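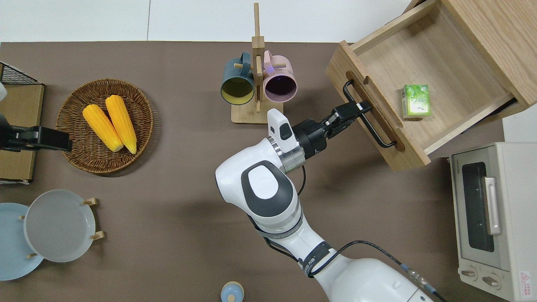 Monday, morning session. Work continued on the small storage pieces for the Leite kitchen group, with the drawer cabinet taken first and the mug and plate holders after it. The purpose of the session was to review the pieces together on one surface, as they would be used at home, before the drawings are returned to Jailson Conceição for correction. The drawer was reviewed with a light load only, the green-and-white box resting directly on the drawer floor. No liner was fitted. Lucimara Trindade has asked whether a liner should be supplied with the cabinet, and the question remains open. Her concern is that small cartons slide toward the back when a drawer is closed firmly. The pale floor also marks easily, according to the finishing record from the previous batch.

Drawer and handle

The black metal bar handle is retained. The earlier proposal was to remove it and rely on the oval slot in the front panel, and two of us were in favor at the August review. Having considered the two together again, we think the slot is a useful second grip but should not be the only one. Fingers that have been handling flour or oil will leave marks on the inside edge of a slot, where they are hard to wipe away. A metal bar cleans with a damp cloth.

The thickness of the front panel was discussed at length. Thaís Frota considers it heavy for a cabinet of this size and would like to see a thinner panel drawn. Borislav Pavlović disagrees. He points out that the handle screws need material to hold in, and that returns on the previous cabinet were nearly all for loosened handles. It was agreed that one sample will be made with a 17 mm panel and one left as it is. Both samples will be given the same handle so that the comparison is fair.

Screws for the samples are to be taken from bin 304. The bin label was found to be out of date and has been rewritten.

Surface covering

The brownish-gray covering was kept in place for the whole session. It is a practical color for this work: light wood stands out clearly against it, and so do the yellow corn and the mugs. The plain white sheet used last season made the pale pieces difficult to judge, and scratches at the base corners were missed as a result. The present covering should stay on this table until the review of the group is complete. Please do not cut on it. A cutting board is kept on the shelf under the window.

Basket

The round wicker basket is not part of the group and is used for scale and for color. It holds two corn cobs. Elsa Haugland suggested that a shallow basket of similar shape could be offered alongside the cabinet, and she will ask Sirninia for a price. I have noted one reservation. Wicker collects corn silk, onion skin and crumbs in the weave, and customers who wrote to us about baskets wrote mostly about cleaning. If a basket is offered, a short care note should go with it.

The placing of the basket was also considered. On the left of the table it leaves room for the drawer to be opened fully on the right, with the mug tree standing at the back near the wall. This is the arrangement I would recommend for the catalog layout. The plate holder can stand at the near left corner, where a plate can be lifted out without reaching across the basket.

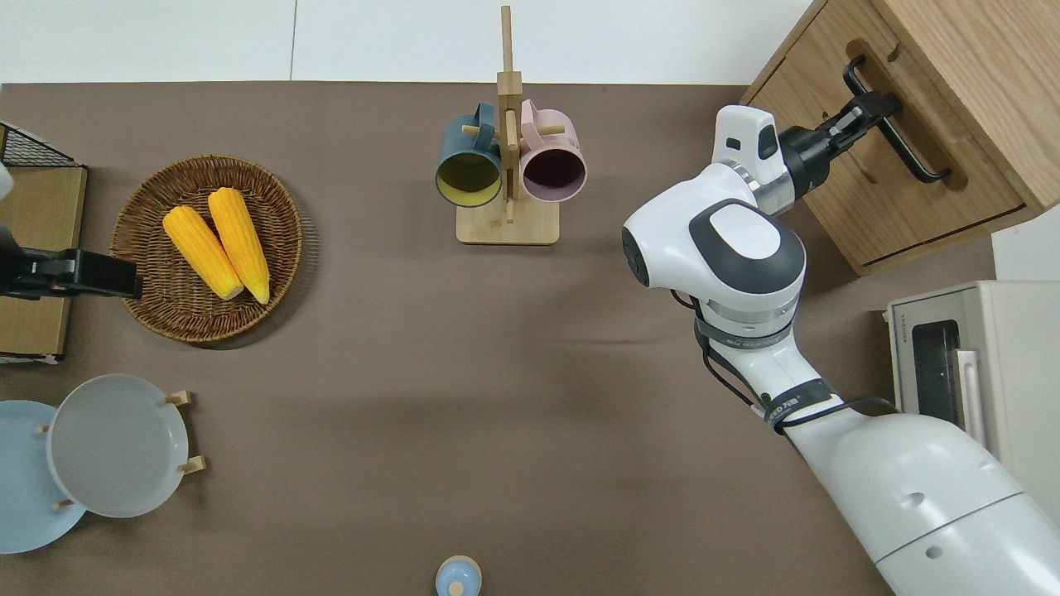 Mug tree and plate holder

The base of the mug tree is accepted. The post is tall enough for the mugs we have, and the dark teal and pale pink pair should be kept for the catalog, as the colors sit well beside the light wood. The remaining question is balance when mugs hang on one side only. Jailson will test this with the heaviest mugs from the store room and enter the result here, under sheet 627.

The plate holder was reviewed with the light blue and light gray plates. The pegs are short, and opinions differ on whether they should be longer. Longer pegs would support a dinner plate better but would make the holder awkward to wipe between the rows. Thaís will draw a version with slightly longer pegs and the same base. The present version is not to be altered in the meantime.

Outstanding items

Jailson: balance test on the mug tree, and corrected cabinet drawings.
Borislav: both drawer panel samples, handles fitted.
Thaís: revised plate holder drawing.
Elsa: basket price from Sirninia.
Lucimara: decision on the drawer liner, with a sample of felt and a sample of cork if both can be found.

The pieces are to remain on the table until the drawings have been checked against them. Anyone who needs the surface before then should speak to Lucimara first.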